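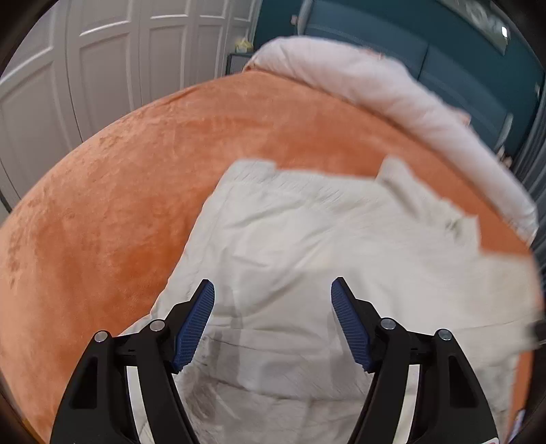
Two black fingers with blue pads, over bedding. Photo: Zofia Zawadzka

FOR IMMEDIATE RELEASE

ARTON FINISH SECOND ALBUM, WILL PLAY IT IN ORDER WHETHER ASKED OR NOT

Four-piece return in June with "Demissie," a run of club dates and a new drummer who can read music

Arton, the band once described by a local paper as "punctual," will release their second album, "Demissie," this June on Gresitz Records. It has seven songs and lasts 30 minutes, a running time the label requested and the band reached by playing everything slightly faster than they wanted to.

The record follows a debut that did well with critics and with the sort of people who lend albums to critics. Its successor was recorded in a former dental office over two winters. Singer and guitarist Kedir Tesfamariam wrote most of it on an upright piano that has since been sold, with regret on one side of the transaction.

"The first album was us trying to sound like a bigger band," said Tesfamariam. "On this one we tried to sound like four people in a room. Then Deepak added strings to half of it, so now it sounds like eleven people in a room, and the room was built for two dentists."

Deepak Singhal, who produced the album and plays bass on it, stands by the strings.

"They're very good strings," said Singhal.

Lead single "Waiting on the Ferry" is out now. It opens with a full minute of organ before anyone sings, and radio programmers have been in touch about that. A shorter edit exists. The band would like it known that they have heard it.

Elsewhere, "Second Helping" is the closest Arton have come to a dance song, and "Small Print" sets the terms of an actual rental agreement to a waltz. The title track closes the album and was captured in a single take, after several other single takes. Abrehet Woldemariam, whose keyboards carried much of the debut, sings lead for the first time on "Cousins," a slow number about a wedding where the wrong family was seated at the front.

The album is also the first with drummer Ebise Alemayehu, who joined after answering an ad that asked for someone "reliable, with van." She does not have a van. She does have a conservatory degree and a habit of writing out parts for the others, two of whom have begun to use them.

"I was told the rehearsals would be loose," said Alemayehu. "They were. We've fixed that."

Arton will play "Demissie" front to back on every date of the June tour, followed by an interval and then the older songs, for those who came for the older songs. The run opens with a hometown show at the Mastach, the converted feed store where the band played their first gig to an audience made up largely of the other bands on the bill.

Capacity at the Mastach is 613. At the time of writing, 471 tickets have been sold, which the venue calls strong and Tesfamariam's mother calls a start. Doors open at 7 p.m. and the band go on when they said they would. There is no support act. The headliners before Arton's last tour kept being upstaged by theirs, and Arton were the ones doing it, so they know how that goes.

"Demissie" will be available on vinyl, on CD and through the usual streaming services. The vinyl comes with a lyric sheet, including the organ part of "Waiting on the Ferry," written out by Alemayehu for anyone at home with an organ. Review copies and interview times can be requested from the Gresitz press desk. Singhal prefers mornings. Tesfamariam has asked not to be asked about the piano.

ENDS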